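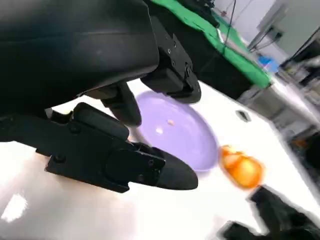 Food Service Basics, Unit 8: Clearing and Resetting the Table
Instructor: Kenna Rennie
Handout for the practice session, July 5, 2024

Read this before you come to the practice room. Bring an apron and closed shoes. Long hair is tied back.

1. When to clear

A plate is ready to clear when the guest has finished, even if a few crumbs or small bits of food are left on it. Look at the guest first and the plate second. If the guest is still holding a fork, wait. If the plate is nearly empty and the guest has leaned back or pushed it away, ask, "May I take this for you?" Don't ask, "Are you done?"

At a table of two or more, wait until everyone has finished the course. The exception is a guest who asks for the plate to be taken.

2. Picking up a plate

Hold the plate by the rim, thumb on the outer edge, fingers underneath. Your thumb stays off the eating surface, on clean plates and on used ones. Shallow plates need to be kept level. Small dry scraps slide easily on a smooth glaze and will end up on the table or the guest.

Lift straight up before you move away. Dragging a plate leaves marks on a light tabletop and can knock over a glass.

Carry no more than you can hold steady. For your first practice round that means one plate in each hand.

3. Scraping

Scrape away from the guests, at the clearing station. Use the rubber scraper and work from the far rim toward you, over the bin. Small pieces count. A single dried crumb that goes through the washer can bake onto the plate and has to be soaked off later.

Stack by size after scraping, largest at the bottom. Stop at 8 plates to a stack. Bowls are stacked separately.

4. Wiping the table

White tabletops show everything, so they are good to learn on. Use a damp cloth folded in four. Start at the far edge and pull toward you in straight, overlapping lines, then turn the cloth to a clean side and do the edges. Catch the crumbs in your other hand or on a small tray. Do not brush them onto the chair or the floor.

Spray goes on the cloth. Follow the label on the bottle for how long the surface has to stay wet, and let it dry before you set anything down.

5. Resetting

Check each plate under the light before it goes out. Pale colors hide pale food, and a lavender or cream plate can look clean from one angle and not from another. Tilt it. Run a clean dry cloth around the rim. If you find anything stuck, send the plate back to the dish area. Do not pick it off with a fingernail.

Place the plate in the middle of the setting, a thumb's width from the table edge.

Common mistakes from the January group

Stacking plates in front of the guest.
Wiping around a plate when it should have been lifted.
Using the floor cloth on the table. The floor cloths are blue and stay in the bucket by the sink.

For next time

Read the section on glassware, starting on page 289. Write one paragraph on how you would clear a table where one guest is eating much more slowly than the others. Hand it to Keir Forsyth at the start of class. Anyone who misses the practice session should see him to set up another time.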